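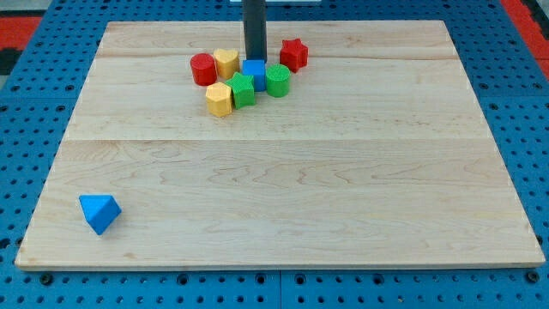
Cutting board keeps going fuzzy after I oil it?

tautahi_kitchen
Hi all! I bought a big maple board in December and I love it, but every time I wash it the surface goes rough, like a cat's tongue. I've oiled it 4 times now with the mineral oil from the drugstore (Vusen, the cheap one) and it feels great for a day or two — then I rinse it and the fuzz is back. Am I using the wrong oil? Should I be sanding between coats? I paid $111 for this thing and I'd hate to wreck it.

getutik
Oil's fine. What you've got is raised grain. Water swells the fibers and they stand up, and oil on top won't make them lie back down. You need to do it on purpose: wipe the whole board with a damp cloth, let it dry overnight, then sand lightly with 220 going with the grain. Do that 2 times, maybe once more if it still feels scratchy, and after that oil it heavily and leave it till morning before you wipe off the extra. Do both faces and the edges too, or it can cup on you. I skipped the bottom on my first one and it rocked on the counter until I gave up and made it a plant stand.

Also, no dishwasher. I'm sure you know, but I have in-laws who didn't.

welo474
I use olive oil on mine and never had a problem

getutik
Olive oil can go rancid, so I'd stay away from it. If you want something that holds up longer than plain mineral oil, melt a bit of beeswax into it — mine is over half oil and I've never measured it any better than that.

tautahi_kitchen
Ok, dampened it tonight and it's standing on edge by the sink. Got 220 paper in the garage somewhere. Thank you!!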